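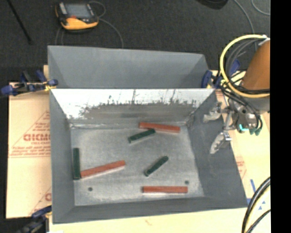 Objet : Re: [cellule-robotique] Budget équipement, poste de dévracage

Bonjour à toutes et à tous,

Je réponds à Hortensia dans l'ordre de ses questions. Son message est repris plus bas pour ceux qui n'étaient pas encore inscrits à la liste.

Pour le bac, je ne demanderais rien cette année. Le bac gris à parois inclinées convient pour les blocs orange et verts, et les serre-joints bleus suffisent pour le maintenir sur la table. Les traces sur la paroi du fond ne gênent pas la prise. Elles gênent un peu la segmentation quand l'éclairage est rasant, mais cela se règle avec une lampe, pas avec un bac neuf. Le devis Avero pour un bac moulé sur mesure peut donc sortir du tableau.

Pour les doigts de pince, c'est là que je mettrais l'argent. Le profil denté tient bien un bloc pris par le milieu. Quand le bloc est couché contre une paroi, l'approche est mauvaise : le doigt extérieur vient toucher la pente avant que l'autre soit descendu. Nous avons essayé de corriger par la trajectoire et nous perdons du temps à chaque cycle. Mallik propose des doigts plus étroits à 200 euros la paire. Je propose d'en commander 3 paires : une montée, une de rechange, une pour les essais de revêtement. Il faut vérifier l'entraxe de fixation avant de passer commande, leur plan ne correspond pas au nôtre sur la deuxième page.

Pour le câblage, je sais que ce n'est pas un achat qui se défend facilement en réunion. Il faut pourtant le prévoir. Les câbles noirs et le cordon spiralé jaune passent autour du segment orange du bras, et selon l'orientation du poignet la boucle se resserre ou pend du côté du bac. Un guide-câbles pour bras, avec ses colliers, revient à 800 euros chez Agudelo, pose non comprise. Nous pouvons faire la pose nous-mêmes en une demi-journée, bras consigné. Je préfère cette dépense maintenant à un câble de pince arraché en plein essai – nous avons déjà connu cela en novembre et le remplacement avait pris plus de temps que prévu.

Pour le logiciel Stakeseo, je suis plus réservé. La démonstration était correcte, mais elle portait sur des pièces bien séparées. Chez nous les blocs tombent dans tous les sens et certains s'appuient contre les bords. Je demande un essai sur nos propres images avant toute signature. Leur commercial a parlé d'une licence d'évaluation de 13 semaines. Si cela se confirme par écrit, prenons-la et décidons ensuite. En attendant, je laisserais la ligne au budget, marquée « à confirmer ».

Un point qui n'est pas dans la liste d'Hortensia : le compartiment arrière. Si nous voulons passer au transfert d'un compartiment à l'autre, la pince devra franchir le rebord avec un bloc en prise. Les blocs orange sont les plus longs et ce sont eux qui risquent d'accrocher. Cela ne coûte rien en matériel, mais il faut compter du temps d'ingénierie, et ce temps n'apparaît nulle part dans le tableau actuel. Je demande qu'on ajoute une ligne, même sans montant.

Enfin, pour les pièces d'essai, gardons les deux longueurs actuelles. Changer de jeu de blocs en même temps que de doigts rendrait les comparaisons impossibles.

Je peux mettre le tableau à jour si personne d'autre ne l'a ouvert. Dites-moi aussi qui garde le contact avec Mallik, j'ai vu passer deux demandes de prix différentes pour la même référence.

Cordialement,
Le responsable du poste 2

Le 8 février 2024, Hortensia Quispe a écrit :
> Bonjour,
>
> Je dois rendre la demande d'équipement pour la cellule de dévracage et il me manque des éléments. Pouvez-vous me répondre sur les points suivants :
>
> – Bac : faut-il le remplacer ? J'ai un devis Avero, mais je ne sais pas qui l'a demandé.
>
> – Doigts de pince : combien de paires, et chez qui ? Les achats refuseront une ligne « divers outillage » comme l'an dernier.
>
> – Câblage du bras : est-ce une vraie dépense ou peut-on continuer comme cela ?
>
> – Logiciel de vision : Stakeseo me relance pour une réponse. Je n'ai rien promis.
>
> Merci de donner des montants hors taxes et de préciser ce qui peut attendre. Si un achat impose un arrêt du poste, indiquez-le aussi, je dois le signaler au planning de l'atelier. Je n'ai pas besoin d'un dossier complet, quelques lignes par point me suffisent.
>
> Hortensia

--
Liste cellule-robotique
Pour se désinscrire, envoyer un message vide avec « désinscription » en objet.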